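Skimthorpe church gets its pulpit back

The pulpit at the Skimthorpe parish church returns to the nave in June after 22 years in the boiler room, where it mostly held paint. It has 11 steps, and the sermons it last hosted averaged 55 minutes.
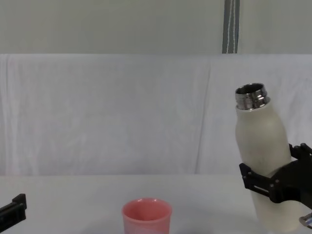
Sounding board stays in storage

The carved canopy needs new bolts. Morgan Joinery, which did the steps, has quoted for them -- twice, with the second figure higher.
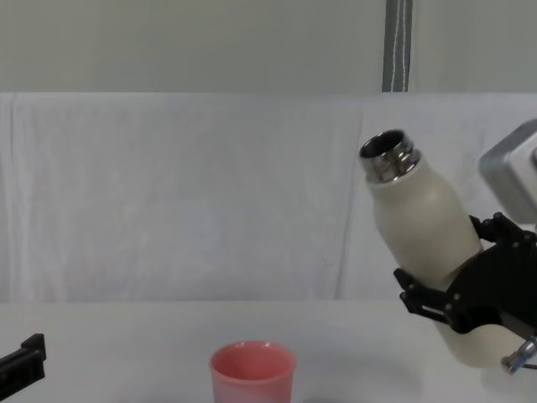 First sermon

Morning service starts at 11, with the preacher aloft by half past. Sermons will be held to 12 minutes, a limit the parish council passed without debate. Coffee follows in the hall.

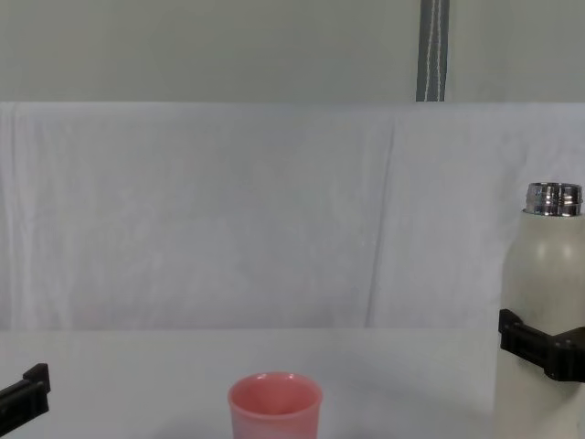 Pink cup and white bottle on a white tabletop.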